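Still waiting on the robot maid

Every May some company promises me a machine that will tidy the house. This year it was Maes, and Annelies Smits at work forwarded me the launch video with three exclamation marks. I watched it twice. The robot folds 7 towels, all the same size, all on a clean table, and the clip is sped up.

My house has no clean table. What I have on a Saturday morning is stuff on the floor: boxes, tubes, whatever colour of plastic is in fashion at daycare. Picking up a tube of hand cream sounds like nothing until you watch a pair of stiff fingers try to close on it without knocking it over.

Pieter Coppens reckons I'm being a grump and that it's all a matter of practice, with people showing the machines how it's done over and over.
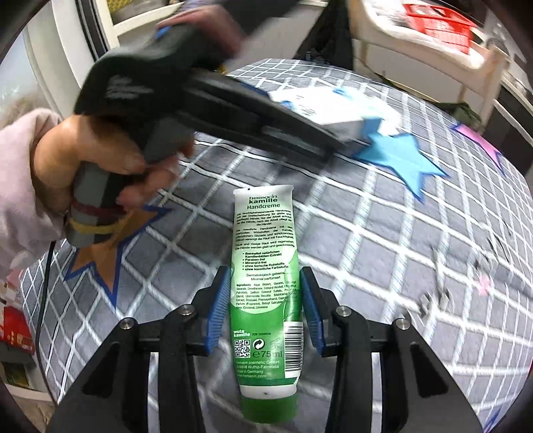 Maybe so. But Pieter also bought a Lolinis floor mop that spent 18 days trying to climb his bath mat, so I take his optimism with some salt. Show me one that can clear a play mat at normal speed, with a kid still on it, and I'll pay attention. Until then I'm keeping my $859 and my sore knees.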